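Ticket 1849
Subject: Label printer upstairs drops off the network, prints half a batch then quits
Opened by: Inese Mets
Assigned: Maarja Mägi
Status: Open (was Closed, reopened)
Priority: Medium

Inese Mets wrote:
Printer on the packing bench stops mid batch again. Light goes orange, queue says "offline", then 10 min later it's back like nothing happened. Sent 600 labels for the Moschos order, got 17. Resent, got the lot, plus the first lot again. So now I have a bin full of doubles. Please look at it today, truck comes at 4.

Maarja Mägi wrote:
Which queue? There are two for that printer, one called PACK-LBL and one called PACK-LBL (copy). Use the first. Will delete the copy when I'm up there.

Inese Mets wrote:
First one. Always the first one.

Maarja Mägi wrote:
ok. Log so far, typing as I go.

- power cycled printer. Came back, got an address, test label fine
- pinged it from my desk. fine for a while then four drops in a row, then fine
- swapped patch cable at the printer end. Same
- swapped port on the wall plate. Same
- printed config label. DHCP on, lease is short, address is different from the one in the queue!! So the queue is pointed at the old address half the time

Think that's it. Address changes, PC keeps talking to the old one, gives up, says offline. Made a reservation for it on the router and set the queue to match. Deleted the copy queue. Inese can you run a real batch please, not a test page.

Inese Mets wrote:
Ran the Fendasus labels. All came out. Closing this, thanks

Status changed to Closed

Inese Mets wrote:
Reopening. Monday 15th July, 8:40, same thing. Orange light, offline. This time it stopped at the second label. Nobody touched it over the weekend as far as I know.

Maarja Mägi wrote:
Ugh. Address still right? Hold the feed button till it prints the config and read me the IP line.

Inese Mets wrote:
Same as the one on your sticker.

Maarja Mägi wrote:
Then the reservation worked and it was only part of the problem. Coming up after 10.

More log:

- address OK, queue OK
- continuous ping, drops again. Drops come in clumps
- plugged my laptop into the same wall port, ran it 20 min, zero drops. So wall and switch are good
- printer back on, drops within 5 min
- pulled the network card out of the back, reseated it, screws were barely finger tight. Better but not gone
- firmware on the card is old. The Flinus download page wants a login, asked for one, no answer yet
- power saving mode was ON. Turned off. It naps the card after idle and takes ages to wake, and the driver times out before it does
- turned off "bidirectional support" in the driver too. Known to make false offline messages on these

Also the doubles: the spooler keeps the job when it thinks the printer is gone, then sends the whole thing again from label one. So when it sticks, DO NOT resend. Cancel the job, wait for the queue to be empty, then send only from the label number you need. The Tamden label program has a "start at" box for that, bottom left of the print window.

Inese Mets wrote:
Didn't know about the start at box. Is the number the one on the label or the row in the sheet?

Maarja Mägi wrote:
Row in the sheet. So label 954 might be row 955 if you've got the header line ticked. Do one first and check it.

Inese Mets wrote:
Ok. Ran two short batches since lunch, no orange light.

Maarja Mägi wrote:
Attachments, 2:
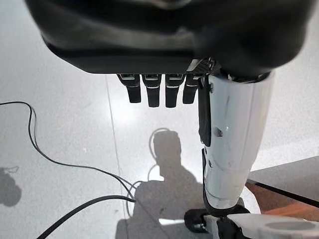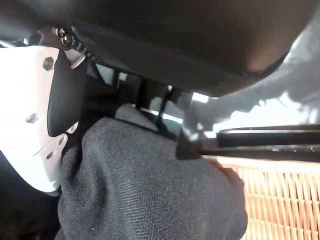
Leaving the ticket open til Thursday. Things still to do:

- firmware when I get the login
- spare network card, price it. If it drops again with power saving off I'm going to blame the card
- same power saving setting on the downstairs printer, probably on there too, it's the same model and was set up in June the same week
- take the old address off the sheet taped inside the cupboard door, somebody will type it in again otherwise

Inese if it goes orange: write down the time, dont power it off, call me. If it gets switched off the error log is wiped and I've got nothing to look at.

Inese Mets wrote:
Will do. Also the ribbon warning is on now, is that you?

Maarja Mägi wrote:
No that's just the ribbon. New ones on the shelf under the tape. Shiny side down, close the lid till both sides click.

Inese Mets wrote:
Only one side clicks.

Maarja Mägi wrote:
Left side? Push the roll all the way over and try again. If it still won't, open a separate ticket pls, don't want it mixed in with this one.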